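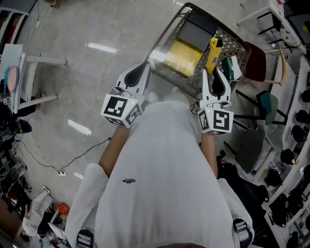

Just tip the whole thing out once a month and start over, was one reply to my last post about the gray wire basket, and I did try that. Twice! Both times I ended up sitting on the concrete floor with everything spread out, couldn't decide where half of it should live, and put it all back in the basket. So I'm asking again with more detail this time.

It's the catch-all basket for our workroom at the Muvska building. Anything that gets left on a table or a chair goes in there at the end of the day. Right now it has a flat black thing in it, a yellow block, a yellow tool with a black cap standing up at one side, and a little green and white box that has been in and out of there since spring (I've opened it, it's spare screws, and I still don't know where it goes). The room is 200 square feet and we have white tables, chairs that don't match, and a white shelving rack that's pretty well spoken for.

My trouble is twofold. Small stuff slides under the flat stuff and nobody sees it again, and the wire lets anything really little fall through onto the floor. I like the basket though. It's light, I can carry it around the room while I pick up, and you can see into it from the side. I don't want to swap it for a plastic tub if I can help it. Does anyone have a system for a basket like this that lasts longer than a week? Do I line it? Divide it? Put it up on something?

tablesandchairs
Posted 2023-08-07
Filed under: Tidying, Shared rooms

3 replies

mopbucket_west
1,720 posts

Line it, but only the bottom. I cut a piece of stiff felt for mine (thick cardboard works too, it just gets ratty) and left the sides bare so I could still see in. Little screws and caps stay put now and the basket is still light enough to carry with one hand. Trace the bottom on the felt first and cut a hair smaller than the line, or it'll buckle up at the corners and drive you nuts.

For things sliding under other things, I'd stand the flat ones up on edge against the side. You can clip them there with a binder clip through the wire. That's really the nice part about mesh, you can clip or hook stuff anywhere you want! I have a little drawstring pouch hanging inside one corner of mine for anything smaller than my thumb. Your green and white box could sit in the corner under the pouch, or, and I mean this kindly, it could go wherever you keep screws.

The once-a-month dump never worked for me either. By then there's too much in there and I don't remember what any of it belongs to. I go through mine on my way out, six things max, and whatever's left waits until the next day. Takes less time than finding my keys. I also keep it off the floor, because bending down was half the reason I wasn't doing it. Mine sits on an old chair by the door.

hornon_lane

get a smaller basket. we had a big one at the Hornon place and it just filled up, then we got a smaller one and that filled up too but faster so people noticed and took their stuff. felt liner is a good idea though, might steal that

pegboardpal

I'd look at what keeps landing in there. If the same yellow tool is in the basket every single night, it doesn't have a home, and no divider is going to fix that. When I ran the craft room at Cinska I kept a scrap of paper taped next to our basket and made a mark every time the same item went in. Anything with 6 marks got its own hook or its own spot on the shelf. The tape measure got one the first week. The glue gun took longer.

Our basket went from heaped to nearly flat over that summer and I never did buy dividers. Some people complained that they liked having one place to look, so we kept it for true strays.

About the liner, I used a cheap rubber drawer mat and it was fine except that it held onto dust. You have to take it out and shake it. Felt probably does that too, maybe worse if anybody's sanding in there?

tablesandchairs

Felt is cut and in! I went a little too small on one side but it's holding. Pouch is next. The screws have moved to the rack, in a jar, and I'm trying the tally paper starting tomorrow. I can't put the basket on a chair, we need all of them, so it's staying on the floor for now unless I can clear the end of a table.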